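Products > Hand-held grippers > Drastora two-finger > Setup and care

Products Spare parts Manuals Service Contact

September. Written by Sofia Calado, Plotex service desk

Drastora Two-Finger Hand-Held Gripper: Setup, Care and Spare Parts

The Drastora is a hand-held gripper with two fingers for people who collect grasping data in homes, shops and workrooms. It is delivered assembled and adjusted. Still, every tool that works many hours needs some attention, and on this page we have put together what we tell customers by phone when they ask how to keep it in good order. Please read it one time from start to end before you take a screwdriver in your hand.

What is in the case

The case contains the gripper, one spare pair of finger pads, the hex key for the pivot screws, a small bottle of thread lock, a lint brush and the calibration card. The camera mount is already fitted at our bench and has its own seal. If the seal is broken when you receive the case, write to us before the first use.

First setup

1. Open and close the fingers slowly ten times without any object. The movement must feel the same on the whole way. A rough point in the middle usually means that one pivot screw is too tight.

2. Check the pivot screws with the hex key. You only want to feel that they are seated. Do not turn with force.

3. Lay the calibration card on a table and close the fingers on its edge. The pads should touch the card at the same moment. If one pad arrives first, see "Adjusting the fingers" below.

4. Clean the camera glass with a dry lens cloth. Glass cleaner leaves a film which is difficult to remove.

5. Record a short test and look at it on a large screen. Both finger tips must stay visible when the gripper is fully open.

Working with soft things

Most of our customers buy the gripper for boxes, cups and tools, and then later they begin with laundry. Knitwear, fleece and socks are harder for the mechanism than a hard object of the same size. The fibers go between the finger and the linkage and stay there. Thick fabric can also push a pad sideways if you close on a fold with only the corner of the pad.

For this kind of work we advise to approach the fabric with the fingers well open, to take a fold near the middle of the pads, and to close without a hurry. Do not pull the fabric out sideways while the fingers are closed. Open first, then move away. 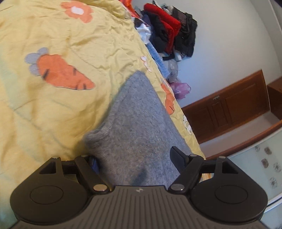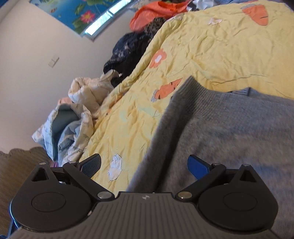
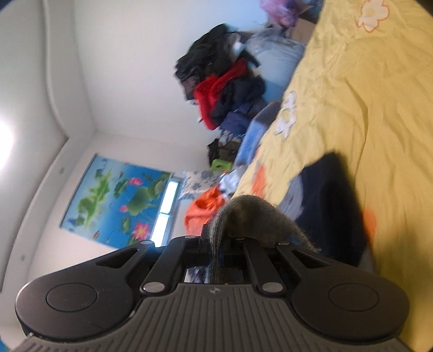

Gray fabric on a yellow bed cover. In the second picture the fingers are open, and the blue pad is easy to see.

After a session with fabric, plan a few minutes for cleaning. Open the fingers completely and brush the lint away from the pivots, always from the inside to the outside. Long threads should be cut and lifted with tweezers. If you pull them, they wind tighter around the screw. The grooves of the body also collect dust, and for these an old soft toothbrush is very good.

Never use oil or spray on the joints. Oil makes a paste together with the lint, and after some weeks the fingers close late on one side. We receive many grippers for repair with exactly this problem, and cleaning them takes longer than changing the parts.

Care of the pads

The pads are wear parts. Wipe them with a cloth that is a little damp and let them dry in the open air. Do not put them on a heater. A pad must be changed when its surface feels smooth under your thumb, or when a corner begins to lift. Change both pads together, also if the second one still looks good, so that the grip stays equal.

To change a pad, lift it with a plastic blade from the tip side, clean the old glue away completely, and press the new pad for 61 seconds. We know it is a strange number. The glue maker asks for a full minute, and one second more gives you time to look at the clock. Wait until the next morning before heavy use.

Adjusting the fingers

If the pads do not meet evenly, loosen the lower pivot screw of the late finger by a quarter turn and close the gripper on the calibration card. Hold it closed, tighten the screw again, and repeat the test. Put one drop of thread lock on the screw only when you are satisfied. Two drops are too much and can run into the joint.

When the fingers still do not meet after the second try, please stop. It can be that a linkage is bent, and more turning of the screws will only hide it. Send the gripper to the service desk with a short note and, if you have it, the last recording.

Service interval

We recommend a full check after every 400 hours of use. With mostly fabric work, make it half of this. In the check we take the linkages apart, change the pivot bushings, fit new pads and calibrate the opening width again. The service costs 88 euros with parts, and return shipping is included inside the country.

Spare parts in stock

Finger pads, pair
Pivot screw set with bushings
Linkage arm, left or right
Thread lock, small bottle
Vukura lint brush
Nazari carrying case, hard shell

Please give the serial number with your order. It is printed on the inside of the case lid and also on the delivery note. Linkage arms of the first series have another hole distance and do not fit the newer body, so without the number we cannot send them.

Orders which arrive before 2 p.m. leave our house the same working day. For questions about repair, write to the service desk and put the word "Drastora" in the subject line.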